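Changes to Linen and Laundry Service at Umcombe House

Residents and families are advised that the laundry service at Umcombe House will change in October, when the present contract with Hostport comes to an end. The new arrangements were approved at the spring meeting of the Tanabe Housing Association.
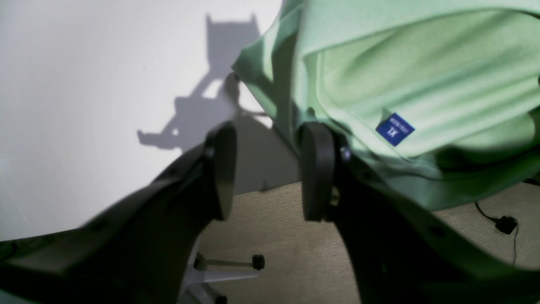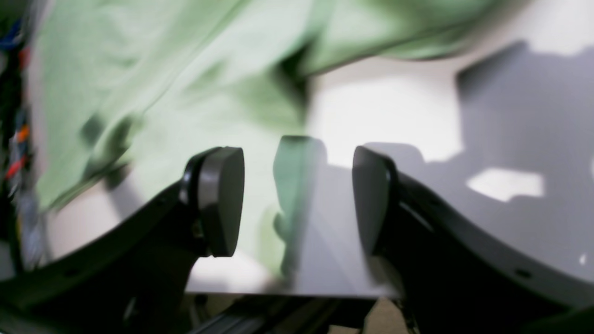 Under the current contract, bed linen and towels leave the building on Monday and are returned on Thursday. From October, Arkus will collect twice a week, and clean linen will be returned the following day. The service will cover all 178 apartments, including the 4 guest rooms on the garden side, which have until now been handled separately.

Personal clothing is not part of the contract. Residents may continue to use the machines on the lower level between 8 a.m. and 7 p.m. The charge for a wash remains unchanged, and dryer tokens may be bought at the front desk.

A review carried out over the winter found that the building sends out some 3,000 items in a typical month. Of the residents who returned the survey, 77 asked for a shorter wait between collection and return. Several also requested lighter blankets, and a supply has been ordered for the summer.

Each apartment will receive two new laundry bags before the change takes effect. Bags should be marked with the apartment number only. Items left outside a bag will not be collected.

Questions about billing should be sent in writing to the association office. Requests for help with carrying or folding may be made at the front desk on any weekday morning.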